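件名:見逃し配信「Koltar」バラエティ番組で字幕と音声がずれる
状態:解決済み
製品:Koltar テレビアプリ/ウェブ版
担当:Zalano 視聴者サポート

報告内容(Kirsty Costigan)

ゲーム対決番組「Tipoki」の見逃し配信を見ていると、途中から字幕が音声より先に出ます。前半のトークは合っています。障害物コースの対決が始まるところからずれて、最後まで戻りません。司会者がオチを言う前に字幕で読めてしまうので、お笑い番組としてはかなり困ります。

環境は以下のとおりです。
・居間のテレビ(Koltarアプリ、自動更新オン)
・ノートパソコンのブラウザ
・字幕は日本語、音声は英語
・回線は有線、ほかの動画サービスでは問題なし

試したことは、アプリの再起動、テレビの電源の抜き差し、字幕のオンオフ、画質を「自動」から「標準」に変更、です。どれも変化なし。同じシリーズの前の回は最後まで正常でした。

サポート回答(Nilton Pacheco)

ご報告ありがとうございます。再現確認のため、次の点をお知らせください。
1. ずれが始まる再生位置
2. 広告ありのプランか、広告なしのプランか
3. 途中から再生した場合も、頭から再生した場合と同じようにずれるか
4. 音声を吹替に切り替えた場合の様子

アプリのキャッシュ削除もお試しください。「設定」→「アプリ情報」→「一時データを消去」の順です。視聴履歴は消えません。

返信(Kirsty Costigan)

キャッシュを消しましたが同じでした。

1. 最初の広告が終わった直後からです。広告の前は一度もずれません。
2. 広告ありです。
3. 対決の場面から直接再生すると、最初からずれています。
4. 吹替はこの回にはないようです。選択肢が出ません。

ずれの幅は13秒でした。広告の前後で何度か測りましたが、毎回同じです。だんだん広がるわけではありません。

サポート回答(Nilton Pacheco)

詳しい情報をありがとうございます。こちらの検証機でも、広告ありのプランで同じ現象を確認しました。広告なしのプランでは、同じ位置で字幕がずれません。ご家庭の機器や回線の問題ではないと判断し、配信チームに引き継ぎます。優先度を「中」から「高」に変更しました。

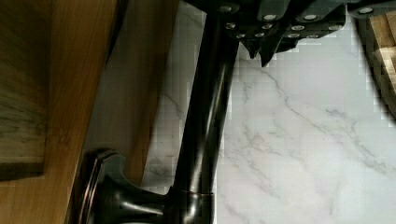

Declan Baxter:うちも同じ症状です。テレビではなくタブレットで見ていますが、対決コーナーに入ったところから字幕だけ先に進みます。ゲストの歌手が落ちる前に「落ちた!」と出ました。こちらも広告ありのプランです。オフライン用にダウンロードしたものは正常でした。

サポート回答(Nilton Pacheco)

Declan Baxter様、ありがとうございます。本件にまとめて対応します。ダウンロード版が正常という点も配信チームに伝えました。

内部メモ(配信チーム、Clem Hoani)※調査終了後に公開

字幕ファイルを確認。放送版と配信版で本編の長さが違う。配信版には、対決のルール説明が13秒長く入っている。放送では時間の都合で切った部分を、配信用に戻したもの。字幕は放送版に合わせて作られたファイルがそのまま登録されていた。

広告なしのプランとダウンロード版は正しい字幕ファイルを参照している。広告ありのプランだけ、広告挿入用のリストに古いファイル名が残っていた。ルール説明は最初の広告の直後にあるため、視聴者からは広告が原因に見える。

該当回の字幕は全部で300行。うち132行目以降がずれの対象。文言の誤りはなし。時刻のみ。

対応
・広告挿入用リストの字幕参照先を配信版に差し替え
・各地域の配信サーバーに残った古いファイルを削除
・同シリーズの過去回20本を点検、同じ不備はなし
・同時期に登録した音楽トーク番組「Dratville」も点検、こちらも問題なし

サポート回答(Nilton Pacheco)

修正を反映しました。お手数ですが、一度アプリを終了してから、該当回を開き直してください。続きから再生すると古い字幕を読み込むことがあります。その場合は「最初から再生」を選び、見たい位置まで送ってください。ブラウザでご覧の場合は、ページの再読み込みだけで切り替わります。

返信(Kirsty Costigan)

テレビは直りました。対決の場面も、そのあとのゲストトークも合っています。ノートパソコンのほうはまだ先に出ます。再読み込みは二回しました。

サポート回答(Kamarul Wattimena)

担当を代わりました。ブラウザに広告ブロックや字幕表示の拡張機能が入っていないか、ご確認いただけますか。拡張機能が字幕を独自に保存している場合、ページを再読み込みしても古いものが使われます。シークレットウィンドウで正常に表示されれば、その可能性が高いです。

返信(Kirsty Costigan)

字幕の文字を大きくする拡張機能を入れていました。オフにしたら直りました。オンに戻すとまたずれるので、拡張機能側の保存データを消したところ、オンのままでも合うようになりました。これで大丈夫です。

返信(Declan Baxter)

タブレットも直っています。

サポート回答(Kamarul Wattimena)

お二人ともご確認ありがとうございました。拡張機能の件はヘルプページの「字幕がずれるとき」に追記します。本件は解決済みとします。次回以降の配信で同じ症状が出た場合は、このチケットに返信いただければ再開できます。番組名と再生位置、ご利用のプランを添えてください。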